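Final Report, Manipulation Lab Elective
Colthorpe Bench, Project 2: Does a Better Fingertip Make a Better Shelf Stocker?

1. What we set out to do

The original proposal promised a comparison of four grippers, three cameras and two controllers. Our advisor read it, wrote "pick one" in the margin, and handed it back. We picked fingertips. The two candidates were the Grelier tips, hard and narrow with a pointed end, and the Olivares pads, wide and rubbery and about as graceful as an oven mitt. Both bolt onto the same parallel gripper, so everything else could stay put: same two arms, same small shelf, same wrist cameras, same Flasarix controller on its factory settings.

The task was moving bags of chips between the tabletop and a two-tier shelf. Chip bags are a rude thing to give a robot. They have no rigid edge, the contents shift, and the film is shiny enough to upset any depth estimate that trusts it. 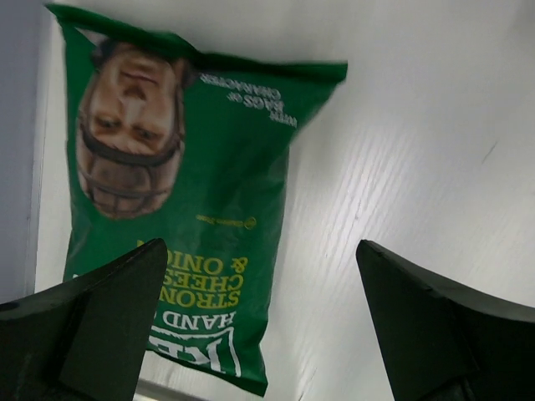 Our first decision was where to grab. The crimped seal looked like the obvious handle, and we spent most of September believing in it. With the Grelier tips the seal was a fine target when the approach was lined up and a poor one when it wasn't, since a narrow tip that lands a little off simply plows the bag along the table. We moved the target to the body of the bag and let the air inside do some of the work.

2. Method

We ran 400 trials, 200 per fingertip, all teleoperated by the two of us in alternating blocks. A trial counted as a success if the bag ended up on the intended tier (or on the table, for unloading) and stayed there. Trials were capped at 60 seconds. Bags were swapped out when they lost air, and the retired ones were disposed of by the authors at no cost to the department.

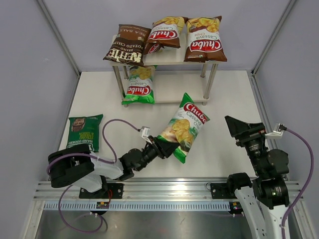
Closing force was the setting we argued over most. The Flasarix controller offers a force limit in units that its manual declines to define, so we tuned by ear: if it crunched, we backed off. This is a weak spot in the study and we would rather say so than have it found in the question period.

3. Results

The Olivares pads won on picking from the open table. They forgave sloppy alignment and rarely let a bag slide out during the lift. The Grelier tips won on the shelf, and by more than we had guessed. The lower tier leaves little headroom, and the wide pads kept bumping the upper board on the way in. Placing a bag next to another one told the same story -- the pads shoved the neighbor, the narrow tips mostly slipped in beside it.

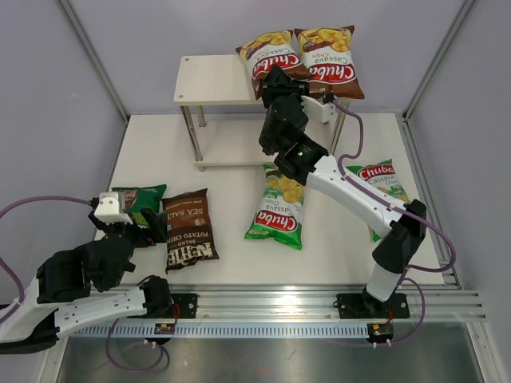
Figure 3. Both arms at work, the right one at the upper board.

Swapping operators mattered nearly as much as swapping fingertips, a finding we did not go looking for. One of us is plainly better at this. The report is jointly authored, so we leave it there.

4. Limitations and next steps

We never ran mixed hardware, pads on one arm and narrow tips on the other, though the results practically beg for it. The wrist cables also need rerouting before anyone repeats this, as we lost time to cable slack on long reaches. The trial log and the fingertip mounting files are on the course drive under Colthorpe, in the folder called final_final.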